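Ticket 269: Chocolate shells sticking and dull after Nidon tempering machine moved to new bench
Status: Closed
Product: Nidon tabletop tempering unit, with Tomance egg molds
Opened by: Sirutska Chocolates, production kitchen
Handled by: Rathnayake support desk
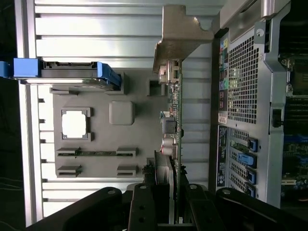

Expansion card with heatsink and metal bracket inside a chassis.

Problem as reported
White chocolate half shells are coming out of the molds with gray patches, and several in each tray won't release without a knock. Dark chocolate from the same machine is fine. The trouble began when we moved the unit from the back wall to the bench by the window. Same recipe, same supplier, same molds. We have an order for 200 filled eggs going out in September and would like this sorted before we start on it.

Details supplied
Chocolate: white couverture, bought in 5 kg bags
Filling: hazelnut paste, added after the shells are set
Molds: Tomance hard plastic, washed by hand
Cooling: reach-in fridge, middle shelves
Program: White, factory setting

Reply 1, support
Please check the bowl temperature with your own probe and tell us what the display says at the same moment. Stir first, and keep the probe off the side of the bowl. Also let us know if the lid is on during the holding stage, and how the molds are dried.

Reply 2, customer
Display says 28.5 C. Our probe says 30.5 C. We tried a second probe and got the same reading. Lid is off because we are ladling from the bowl. Molds are dried with paper towel and left on the rack overnight.

Reply 3, support
Two degrees is too much of a gap for white chocolate. At 30.5 C you are losing temper while you work, and that would give you both the dull patches and the sticking. Dark chocolate is worked warmer, so the same error may not show.

Please do the following in this order.
1. Switch off and unplug. Let the bowl cool completely.
2. Lift the bowl out and wipe the sensor pad underneath with a dry cloth. Dried chocolate on the pad will make it read low.
3. Check that the bowl sits flat and doesn't rock.
4. Restart on the White program with a fresh batch, at least half a bowl.
5. Take readings at the start of holding and again 60 minutes later.

Don't change the offset yet.

Reply 4, customer
There was a thin ring of old chocolate on the pad, now cleaned off. Bowl does rock slightly. One of the rubber feet under the machine is missing, probably still behind the old bench. We put a folded cloth under that corner for now. New readings: display 28.5 C, probe 29 C at the start. After the hour, display 28.5 C, probe 29.5 C.

Test strip on parchment set in almost 5 minutes with a decent shine. Shells are better but there are still marks on the ones nearest the window.

Reply 5, support
Good, the sensor is reading close to right now. Please don't leave the cloth in place, as it can block the air intake on that side. A replacement set of feet has been added to your account and will ship with your next parts order, or sooner if you ask for it.

For the rest of the gap, set the offset to +0.5. Hold the Menu key until the display flashes, step through to OFS, change the value and press Menu again to save. On older units the value is lost if you pull the plug before the display stops flashing.

The marks near the window sound like warm molds. Keep them on the other side of the kitchen until you are ready to pour. They should be at room temperature, 20 to 22 C. Leave a gap between trays in the fridge so the air can move.

Reply 6, customer
Found the missing foot and glued it back on. Offset set to +0.5 and saved. Molds moved to the shelf by the door. Ran three trays of white this morning and every shell came out with a light tap. Shine is even, including on the rims. Pistachio batch is next, but that uses the same base so we don't expect any difference.

You can cancel the replacement feet.

Closing note, 30 Aug 2025
Cause: residue on sensor pad, unit not level, molds warmed by direct sun. Offset changed from 0 to +0.5. Replacement feet canceled. No parts shipped. Customer advised to wipe the sensor pad at each bowl change and to check the probe reading again if the machine is moved.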